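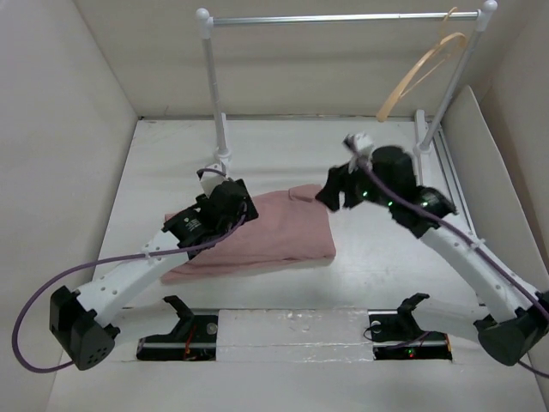

To: clothing-sort list
Re: Fold or hang for the spring boxes?

Quoting the earlier message:

> We have the Vutora order coming in March and I would like to settle the
> folding question before then. Last year we took in 2,798 pieces and a
> lot of the soft bottoms arrived at the Merska shop looking slept in.
> Do we hang everything from now on, or keep folding? Also, does anyone
> have a use for the short clothes racks? I have no room left for them
> on my side.

My vote is to keep folding the tops and stop folding the loose pants the way we do now.

T-shirts and other knit tops are fine in a rectangle. Sleeves in, sides in, bottom up to the neck, press it flat with your hand and put it on the stack. We did 181 of them for the last Skivinex delivery and I got no complaints from the shop. Hanging them takes more space, and the thin hangers leave bumps in the shoulders if they sit for a few weeks.

Pants in soft fabric are another matter. They come out of the bag in a heap and people start folding before the thing is flat. Any creases in the wide part get folded in with the rest and stay there.

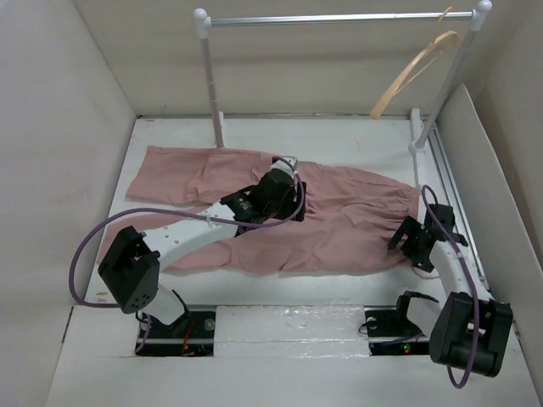 What works for me is to find the waistband first. Lay it at one end of the table, pull both legs out straight, and smooth from the waist down. Then put one leg on top of the other and fold in thirds. If there is elastic at the waist or the cuffs, leave it relaxed. Stretching it flat only makes it spring back and pull the fabric with it. It adds perhaps a minute per pair and I think that is acceptable.

If a pair is badly creased, put it over a hanger for the night and fold it the next day. For that reason I would like to keep the short racks. A floor rack is too far to walk to when you are sorting, and a short one can stand at the back of the table with a hanger on it. I can take two. Please don't send the wire hangers with them, the plastic ones are better.

On box sizes: the Sproģis cartons hold 90 folded tops if the stacks are even. With pants I would stop at 80 pieces in a mixed carton and not push the lid down. Write the count on the short side, where it can be read once they are on the shelf.

I still need to know who has the roll of size labels. The M and L ones were almost gone when I last saw it, and I would rather order now than in the middle of the spring boxes.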